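Two-arm folding cell, what should I budget for spares?

tindrum_80
G'day all. Planning a second folding bench for our little linen hire mob in Loltville. The boss has signed off on two arms from Lekurel but left me nothing for spares, which seems mad to me (cables, gripper fingers, the lot). What do you lot set aside?

kelpieworks
We put 12 per cent of the arm price aside every year and spent most of it on cables. Go the Keskinen ones, they cost more but we've had no dramas.

junpei_arai
Disagree, sorry. Keskinen leads are lovely but you'll wait until June for them. I buy Kukosham at $200 a set and keep two sets in the drawer. Cheaper than having the bench sit idle!

kelpieworks
Junpei, you also swap yours twice as often, mate.

tindrum_80
Ha, fair. Should've said what we run now. It's a pair of white arms with walls on three sides, and the purple cable on the left arm loops out wide around the elbow.
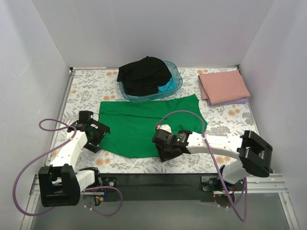 I reckon I'd want longer leads on the new one, plus a few more ties. Walls I can do myself out of whatever's in the shed. Is 12 per cent still right if it's only doing cloths and towels?

junpei_arai
I'd go lower for soft stuff, and put the difference into a spare gripper. Get the quote in writing before you order though, their freight to us was a shocker.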